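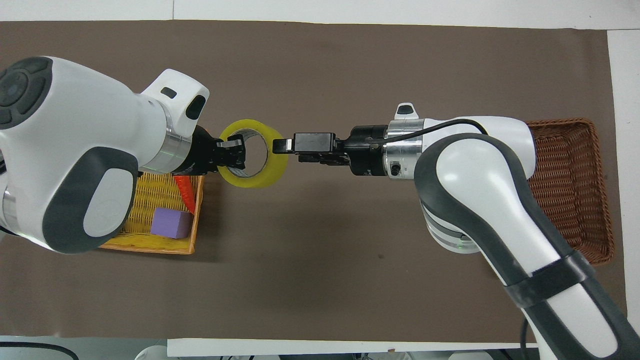
Household Chores and the Two-Armed Machine

2020-12-07

Readers of this blog have asked whether a machine can yet be trusted to tidy a table. My position remains cautious. Picking up a roll of packing tape requires one gripper to clamp the near edge while the other approaches from the opposite side - a task most children manage without thought.

Diane Nguyen, with whom I discussed the question in October, expects useful sorting into baskets within five years. I would allow longer. Folding laundry remains, in my view, a separate matter.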